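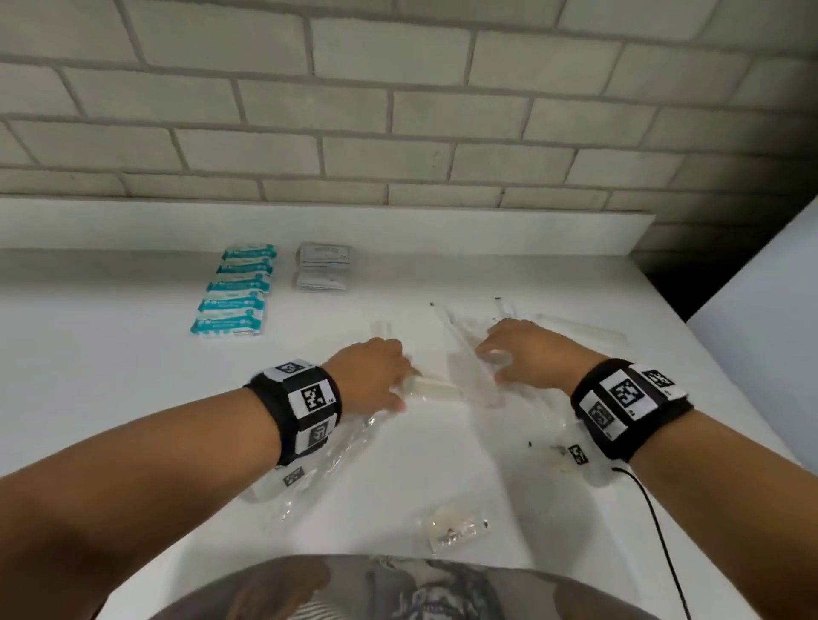
4. Words for things that have no word

4.1 The working vocabulary of vagueness

English has a large stock of nouns whose whole business is to avoid being a noun for anything in particular. Thing, thingy, bit, piece, whatsit, doodah, gubbins and the rest have been treated in most grammars as a kind of lint, to be brushed off before the serious work starts. We take them more seriously in this section, partly out of conviction and partly because our recordings contain very little else. The trouble sets in early with objects whose shape is plain and whose purpose is anybody's guess. The long clear item under the right hand in Figure 1 could be called a rod or a tube by a careful speaker, and the translucent strip under the left hand could be called a strip, and there the careful speaker's advantage ends. A less careful speaker says "the long one" and "the flat one", and is understood at once. It is hard to see what the careful speaker has gained, apart from a feeling of having tried.

Figure 1. Clear plastic items on a white countertop.

The material discussed below comes from the kitchen and workroom conversations recorded in Skevent and Fladel, with 90 adult speakers talking in pairs while they put a cupboard or a drawer in order. Each pair was asked to agree where everything should go. They were not asked to name anything, and the transcripts show with what enthusiasm they took up the offer. Pairs who had lived together for years were the worst, or the best, depending on what one thinks talking is for. In one Fladel recording two sisters go for a long stretch using nothing but "that", "the other", "the other other" and a noise. Every item ends up where both of them want it. Our transcriber asked to be moved to a different project, and was persuaded to stay.

Three broad groups of word turn up. The first we call empty nouns, of the thing and bit kind. The second we call shape nouns, such as stick, tube, strip, square and (much loved in Skevent) slab. The third are purpose nouns, which are built on the spot out of what the object is thought to do: a "poker-through", a "holder-downer", a "keep-shut". Purpose nouns are the most admired by linguists and the least used by everybody else. They cost effort, they commit the speaker to a theory, and the theory is often wrong. The man who coined "drip-stopper" for a part of his own coffee machine was told by his wife that it was the drip-starter, and neither word was heard again.

4.2 Does seeing the thing make the word worse?

The obvious explanation for all this vagueness is laziness. A speaker who can point has no need of a noun, and so does without. On this view the empty noun is a kind of verbal shrug, and would vanish if the pointing were taken away. We tested this in the plainest way available, by having one member of each pair turn round. The listener faced the wall, the speaker faced the drawer, and the speaker had up to 90 seconds to say which item was meant.

The empty nouns did not vanish. They went on exactly as before, with more words hung on the back of them: "the thing that's sort of see-through but bent", "the bit with the other bit". What changed was the tail of the phrase, which grew long and anxious, while the head stayed as bare as ever. Speakers who had both "thing" and a perfectly good shape noun at their disposal chose "thing" first and brought in the shape afterwards, as though producing it from a pocket. One Skevent speaker said "the thing, the tube thing, the tube", arriving at the noun by stages. We had not expected that order, and have no great theory of it. It may be that "thing" buys a moment in which to look. It may also be that "thing" is simply the polite way to knock before coming in.

Transparent objects gave the longest tails of all. They have no colour to help, and colour is what a speaker reaches for when everything else fails. Pile several of them together and the outlines run into each other as well, so that even "the long one" needs defending. Wrapped items are a separate nuisance, because the speaker must decide whether the thing is the thing or the packet it came in. Most speakers settled this by saying "packet" for both, and then quarrelling later about what was in it. Print on the wrapper was less help than might be hoped. Speakers who had a label in plain view seldom read it out, and treated being told to do so as a slight on their intelligence. 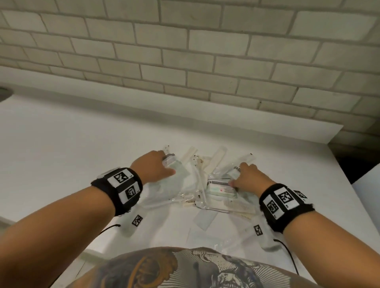 Costel Stan, commenting on an earlier draft of this section, thinks we have the matter upside down. On his account the empty noun is the normal form of a noun and the full one is the exception, brought out for shops, strangers and the police. Children learn "that" long before they learn "colander", he points out, and a good many adults get through life without troubling "colander" at all. He would therefore like us to stop asking why speakers fail to name things and start asking what drives them, now and then, to such a length as naming one. He adds that our term "empty" is rude.

We accept the last point and have kept the term only because the tables were already made. On the larger point we are half persuaded. It fits what happened when the listener got something wrong. After a mistake, speakers moved at once to a full noun, and said it slowly and rather loudly, in the manner of someone addressing a foreign waiter. The full noun in these exchanges was doing very little to identify the object. Its job was to establish whose fault it was. Had the listener known what a ramekin was, the speaker seemed to say, none of this would have happened. In seven of the Fladel pairs the full noun was used only in this way, as a reproach, and never for anything else.

What the view does not explain is the strong local loyalty to particular empty nouns. Skevent has "gubbins" and Fladel does not, although the towns share a bus. Fladel speakers understood the word perfectly well and would repeat it with a small pause in front, as one might hold up somebody else's sock. Older Fladel speakers prefer "article", which sounds like evidence in a trial, and say it without any sign that it is funny.

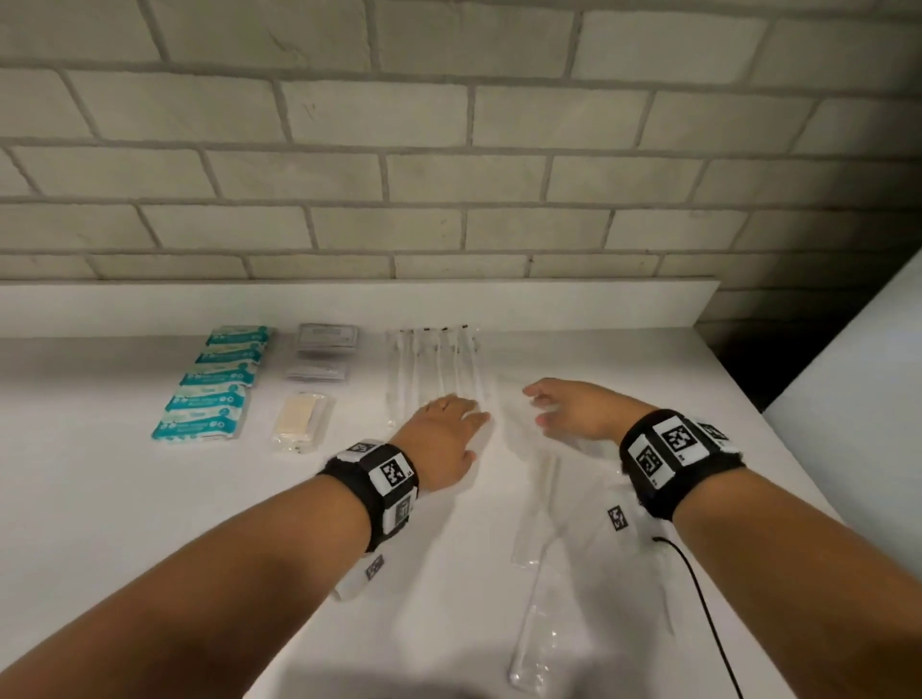

The loyalty extends to grammar as well. "Gubbins" is a mass noun for most Skevent speakers (some gubbins, all that gubbins), yet a younger group, nearly all of them under 30, will happily speak of "a gubbin". Their parents regard this as a moral matter. We asked one mother and daughter to talk it over with the recorder running, and obtained a very fine stretch of overlapping speech, of which little can be transcribed. The daughter's case was that if there is only one of it then it must be a gubbin. The mother's case was that there is never only one of it.

A fuller treatment of the singular is left for the follow-up recordings in Vidmar, planned for October, where we are told the local word is "clobber" and that it may be used of a single spoon. We doubt this, but we have been wrong about spoons before. The Mitine word lists, which we had hoped to use for comparison, leave out empty nouns altogether on the grounds that they do not mean anything. Their compilers' covering note contains the word "things" in its first line.

4.3 A note on the transcripts

Hesitations are marked with a full stop in brackets, and noises are spelled as best we could manage -- the spelling of the Fladel noise mentioned in 4.1 was settled by a vote. Where a speaker used an empty noun and we could not tell from the recording which object was meant, the line is marked "unclear to us". It was very rarely unclear to the other person in the room. Place names are given in their usual local spelling, and speakers' own names have been changed, except for one Skevent man who insisted on keeping his and then mumbled it.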